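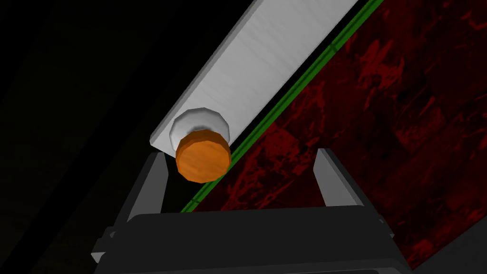 Slide 1. Title only. Wait for the room to settle, then start with the scope: climate control for loaned objects in the Le Roux touring exhibition. Insurance and customs are covered in the afternoon session.

Slide 2. The tour has 4 venues. Stonov opened it, Jostside is next. Total floor area at Stonov was 700 square meters, at Jostside 300. The smaller hall means fewer cases and less air volume per visitor.

Slide 3. Relative humidity set point and drift limits. Read the limits from the table. Lenders signed off on daily drift, so quote that figure first. Hourly drift is in the handout.

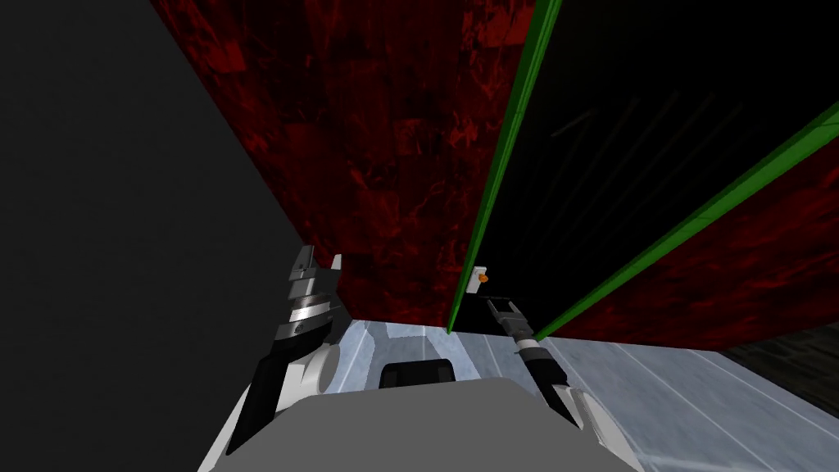

Zoronmont, Jun 22, 2024

Slide 4. Revised after the site survey. The loading dock opens straight onto the gallery corridor. Crates stay closed for a full day after arrival. Textiles go in last.

Slide 5. Loggers. One per case, one per room, readings stored locally and pulled each morning. Memory holds 2000 readings. Skip the calibration chart if short on time.

Slide 6. Open items: spare silica gel for the Jostside cases, door seals on the tall cases, condition report template. Seals are due in July. Take questions on packing here, not at the end.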